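Priltska Kitchen Sim: Pre-Run Safety and Inspection Checklist, With Comments

Project: Priltska, student robotics club, manipulation group
Filled in by: Nest Kemeys
Date: 2025-07-21
Run type: simulation first, then bench
Result: cleared for simulation, bench on hold for two items

Tick the box, then write something next to it. A tick with no comment tells the next crew very little, and I love reading these back in January when we start planning the new season. Write as much as you like!

1. Workstation and room

[x] Power strip off the floor, cables taped down
Comment: New tape on the run by the door. The old stuff had gone gummy and was picking up every bit of lint in the building.

[x] Monitor and chair set up for the person driving
Comment: Please put the chair height back when you leave. I spent the first part of the session with my chin on the desk.

[x] Fan vents on the Sanetti workstation clear
Comment: Clear and dusted. It runs a lot quieter now, and we can hear each other talk during a run again.

[x] Drinks on the side shelf only
Comment: Fine.

2. Software before loading a scene

[x] Everyone on the same build
Comment: Build 486 on both machines. One laptop was still on an older one and its finger joints had different limits, so check this first and save yourself an afternoon.

[x] Random seed written in the log
Comment: Seed 57 for the whole session.

[x] Network link to the real arm switched OFF in the settings, and the cable pulled
Comment: Both done. The setting on its own isn't enough for us. Pull the cable and hang it on the hook where the next person can see it.

[x] Pause key tested before the first run
Comment: Tested with the arm moving. It stops right away, which was great to see after the trouble we had with the old controller.

3. Scene and start pose

[x] Kitchen scene loads with no error messages
Comment: Loads clean. The granite texture makes me happy every time, and it's a tough background for our vision code, with all those tan and brown specks. Good practice!

[x] Task object reachable, nothing parked between the hand and the handle
Comment: Drawer task today. The hand starts open at the right, next to the dark bar handle, with the fingers up over the wood and the thumb down low. There is a lot of bare counter to the left of the drawer, and I'd like to keep it that way until the pull is reliable.

[x] Other props away from the hand's path
Comment: Toaster is up at the top with the red and green pieces on either side of it. The black pot and the yellow cup with the two little eye dots are over on the left. I'm leaving the cup in. It has become our mascot and I will argue for it.

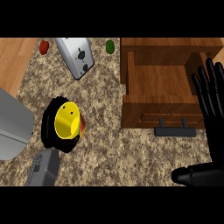 4. Motion limits

[x] Speed cap set to the beginner profile
Comment: Beginner profile for everyone, including people who have been here for years. You learn more from watching a slow grasp anyway.

[x] Finger force limit loaded from the Pugh hand file
Comment: Loaded, and I opened the file to make sure it wasn't blank. It was blank once last season and the simulated drawer left the simulated kitchen at great speed.

[x] Collision warnings turned on and logged
Comment: On. Keep the sound on too. The beep is annoying, but you catch a thumb brushing the counter much sooner.

[ ] Wrist limits match the bench arm
Comment: OPEN. The simulated wrist is allowed to turn farther than the real one. No harm in simulation, but a motion that works there could hit the hard stop on the bench. Fix before anyone plugs in.

5. Bench arm (inspect even if it stays off)

[x] Emergency stop pressed and released, arm loses power
Comment: Works, and the click is nice and firm.

[x] Mounting bolts tight
Comment: All tight. I redrew the paint marks so you can see at a glance if one has turned.

[ ] Guard panel closes and latches
Comment: OPEN. The latch closes but pops back out if you lean on the panel. The new part is a Gremuten latch and it should drop straight in. Until then the bench arm stays unpowered, even for a quick wiggle.

[x] Safety glasses at the station
Comment: There are 9 pairs in the bin. Two have scratched lenses and went to the drill press area for spares.

6. People

[x] One driver, one spotter, both named in the log
Comment: Do this in simulation as well! The spotter calls "stop" out loud and the driver pauses without asking why. It felt silly at first and now the new members do it without thinking. Really proud of this group.

[x] New members walked through the stop procedure
Comment: Done, and they each got a turn on the pause key.

Follow-up

Wrist limits: copy the values from the bench arm's settings page, then rerun section 4.
Guard latch: fit, lean on it hard, rerun section 5.
Next driver, start from the same pose and seed so we can compare drawer pulls. I can't wait to see the plots.

Signed: Nest Kemeys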